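## 4. Exporting a camera recording for the police or the school authority

This section is for the person who holds the Safeguarding role in Dida. Normal staff accounts cannot export recordings, they can only watch them.

Before you begin, you need:

- the incident number from the school register
- the written request (a scanned letter is enough)
- an empty USB drive with 12 GB of free space

**Caution:** Do not play the recording in the office when other people can see the screen. Pupils may be recognised in it, also those who have no connection with the matter.

1. Log in and open **Records > Incidents**.
2. Type the incident number and press **Find**. If you don't have a number yet, stop and make the entry first (section 3).
3. Choose the camera and set the start and end time. Take 2 minutes more on each side than the request asks for.
4. Press **Lock**. A small key appears next to the recording. From this moment the automatic deletion does not touch it.
5. Insert the drive and press **Export**. Wait until the progress line reaches the end -- on older machines it can stay at 80 per cent for a long time. 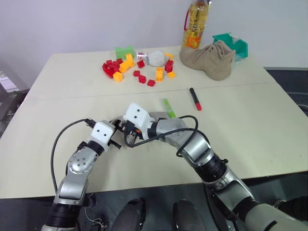 **Jarosław Górecki**
Documentation and user training, Dida

6. Write down the control code which is displayed after the export. It must be the same as the code in the file *receipt.txt* on the drive.
7. Print the handover form. You and the officer both sign it, and each keeps one copy.

**Note:** If the two codes are different, don't hand over the drive. Erase it and repeat from step 5. When the codes differ a second time, write to support and give the error number. Error 2294 means that the clock of the camera and the clock of the server don't agree; see section 6.

### 4.1 Hiding the faces of other pupils

The police normally want the original recording. Parents and lawyers receive only a copy with hidden faces, and only after the head teacher has agreed in writing.

1. Open the locked recording and choose **Make copy > Hide faces**.
2. Click on each person who must stay visible.
3. Watch the whole copy to the end. The program can lose a face when a pupil turns round quickly.
4. Save the copy under the incident number with the letter H after it.

**Caution:** Never send a copy by e-mail or by a messaging app, even when the parent asks for it.

Locked recordings stay in the system until the Safeguarding role unlocks them. Please check your list of locked recordings every August, before the new school year.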